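4.2 Play kitchens and the problem of the missing meal

The literature on household clutter has been kind to drawers and hard on tabletops. A drawer is allowed to be a mess, because it shuts. A tabletop has to answer for itself, and the people who study domestic order tend to treat anything left out on one as either in use or in the way. We found this split hard to keep up once we moved from real kitchens (Section 3) to play kitchens, where the same dishes turn up in smaller company and with much less reason to be anywhere.

Play food has a few habits that set it apart from the real kind. It does not go off, so there is no hurry to put it away. It is seldom in scale with itself. It also comes in odd lots: a household may own one slice of an orange and never have owned the orange. Our coding scheme, borrowed from the Garg inventory and built for real pantries, had no place for a fruit of this sort, and for most of March we entered it under "leftovers", which was wrong but got us through the month.

The second difficulty is the dish that belongs to nothing. In a real kitchen a plate is clean, dirty or full, and a coder can usually tell which. In a play kitchen, a bare plate beside a strawberry may be a meal not yet served, a meal already over, or a plate beside a strawberry. Coders who had raised children tended to pick the first. Coders who had not tended to pick the third, and were, in the view of the present author, correct.

Figure 6 shows the sort of layout that gave us the most trouble. The fruit lies on the bare tabletop, while the largest dish is left with nothing on it.

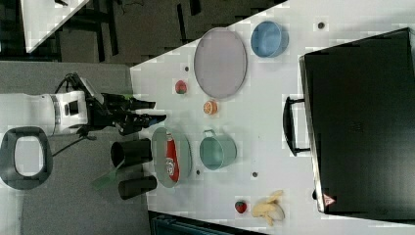
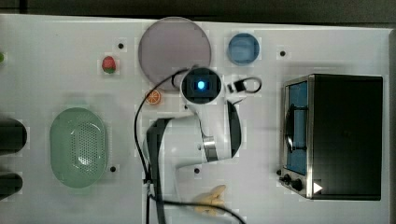

Figure 6. Play food and kitchen items on a white tabletop. A large dish, a small blue bowl, a strawberry and an orange slice appear in both views; the red package on a gray plate is in the first, the mint green basket in the second.

Under the Ikeck rules, which reward food for being on or in something, a table like this scores badly. The red package earns full marks for lying on a plate, although a package is the one item here that could have managed without one. The banana, which gets no dish at all, is marked as stray. Applied strictly, the rules say that the tidiest eater in the house is the one who serves dinner in its wrapper.

The Disisar rules go the other way and score by grouping. Like should sit with like: fruit with fruit, vessels with vessels. This is a fairer test of a play kitchen, but it depends on how far apart two strawberries can be before they stop being a group, and on this point the manual offers a diagram and no number. Two of our coders settled on a hand's width. They had different hands.

We therefore added a third code, "set down", for objects that have been put somewhere without any claim being made about where they ought to be. It was proposed by Aarti Kushwaha during the second round of coding and at first resisted by everyone else - mostly, one suspects, from a fear that it would swallow the other two. It did take a large share. Agreement between coders improved all the same, and the meetings got shorter, a result we would have liked to report in a table of its own.

One caution. "Set down" describes the object and says nothing of the person. It should not be read as a polite word for careless, and we have removed it from two early drafts where it was being used that way, once about a colander and once about a co-author. Section 4.3 takes up the question of lids.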